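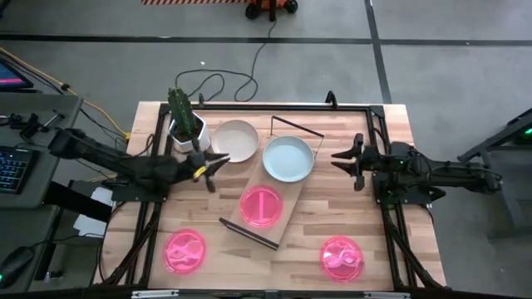
Badlow Housewares Adds Holley Plate Rack and Shelf to Spring Range

2018-04-28

Badlow Housewares today announced the addition of two plate storage products to its spring range. The Holley rack is a low stand for the table or counter. The Holley shelf is a black metal frame for keeping plates off the work surface and within reach. Both go on sale this month through the company's own store and through its trade partner, Ballance Kitchen Supply.

The two products are meant for small kitchens, shared apartments and staff break rooms, where plates are often stacked wherever there is space. Customers have asked Badlow for something between a full cabinet and a drying rack, and the Holley line is the company's answer to those requests.

The rack has a flat, light-brown board with a thin black frame at one end and a thick black bar at the other. In the launch setting it stands at a slant on a butcher-block table, holding a pale-blue plate with a raised rim and a translucent pink one. More pink plates and a beige plate with a thin brownish rim are set out on the wood around it, near a cactus in a white faceted pot.

The rack does not need to be fixed to the counter. It can be placed straight or at an angle to suit the corner it has to fit, and it can be lifted with one hand when the counter is wiped down. Badlow advises customers to put the heavier plates on the board first and to keep cups and glasses off it.

Colors for mixed tables

The plates shown with the new products are from the Alarcón collection, which Badlow has carried for two years. Alarcón plates are sold singly as well as in sets, so that a household can replace one plate or add a color without buying the whole set again. The translucent pink has been the most reordered color in the collection, followed by beige. Pale blue was brought back in April after being out of stock for most of the winter.

All three colors will stay in the range through the end of the year. A fourth color is being considered – the company expects to decide on it after the summer orders are in.

Shelf frame for everyday stacks

The Holley shelf is built from thin black rods and flat bars, with upright posts at the sides and a long rectangular foot at the bottom. The foot is open in the middle, so the table underneath can still be reached with a cloth. A flat bar runs along the front of the shelf and forms a lip. In the launch setting the bar carries a small white label and two round white fittings, with a pink plate and a stack of cream-colored plates resting on the shelf behind it.

Badlow recommends keeping plates of one size together on the shelf. Smaller dishes can go in front, where they are easy to pick up without moving the stack. The frame should stand on a level surface, and the stack should be kept low enough that the top plate can be taken without tilting the ones under it.

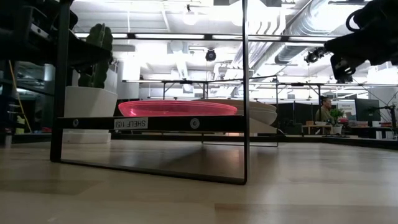 Availability and orders

The Holley rack and Holley shelf can be ordered separately or as a pair. The first production run is 1,010 pieces across both products, of which 284 have been set aside for trade customers. The remaining pieces will be sold through the Badlow store. A second run is planned if demand calls for it.

Trade customers should place orders through Ballance Kitchen Supply, which also handles deliveries to schools, offices and rental properties. Orders for the reserved pieces will be filled in the order they are received. Alarcón plates may be added to any Holley order and will be packed in a separate carton.

Both products come with a printed care sheet. The metal parts should be wiped with a soft cloth and mild soap. Scouring pads and bleach should not be used on either product.

About Badlow Housewares

Badlow Housewares sells tableware and kitchen storage to households and trade customers. Its range includes the Alarcón plate collection and the Holley storage line. Requests for samples, price lists and product sheets may be sent to the Badlow press office.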